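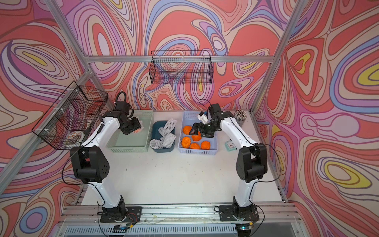
Swirly pattern in coral, lavender and blue, on three sides

Home | Shop | Samples | FAQ | Contact

Wallpaper FAQ

Quick answers, updated 29 Sep 2019. Email if yours isn't here.

How much do I need?
Measure the full width of the wall, then the height at both ends. Send us both, we'll work it out. Don't knock off for doors or windows unless they're huge.

Can I see a sample first?
Yes please do. Up to 3 free, A4 size. Big patterns won't show a full repeat at A4, so look at the colours mostly.

Will a busy pattern make my room look small?
Depends. One wall is the safe option. Zatell and Yeom are our busiest ranges, Rillness is calmer. Tape the sample up, live with it a few days, look again at night with the lamps on.

What paste?
Ready mixed, for paste-the-wall paper. All ours is except Kandero, which is the old sort. Paste the back, leave to soak, times are on the label.

New plaster?
Wait till its properly dry. Then a mist coat, then size. No shortcuts.

My rolls don't match!
Check the batch number on every label BEFORE you cut. Different batch, send it back unopened and we'll swap. Cut lengths can't be returned, sorry.

Bathroom ok?
Kandero no. The rest yes, if there's a fan and it isn't getting splashed directly.

How do I clean it?
Damp sponge, no scrubbing. Test behind a door frist.

Delivery?
Usually 2 working days. Made to order murals take longer, we'll email a date.

Do you do trade?
Yes, orders over £200. Ask for Chae-won Do.

Comments

Gyu-bin Byun: Is Yeom a straight match or half drop? Label's gone missing.
Chae-won Do: Half drop. Allow an extra repeat per length.
Gyu-bin Byun: Thanks, ordering one more roll then.
hallway_jen: Did the chimney breast in Zatell in February, seams still fine. Corners were a pig though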